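Evening all, back at last with the wader counts from the Skunelport saltings, which I've been promising since May (sorry, it has been a long old year!).

Redshank first, as they're everyone's favourite. We had 363 on the high tide roost, which is lovely, and a fair few more tucked up in the creeks that I couldn't get a proper look at.

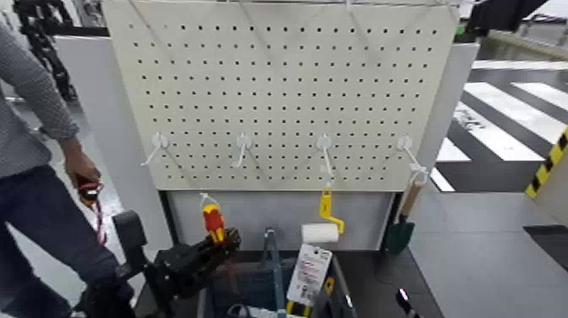
Vol. 19, p. 107

Curlew next, and I do wish I had cheerier news. They're still wintering on the Okance fields, but fewer each time I go, and the old breeding ground up by Nurkidar has been silent for a while now.

Dunlin are doing well though! A flock of 2000 came in off the mud just before dusk, all twisting and flashing white, and I stood there far too long with cold feet and my flask going tepid.

Grey plover and knot tomorrow, once I've found my other notebook.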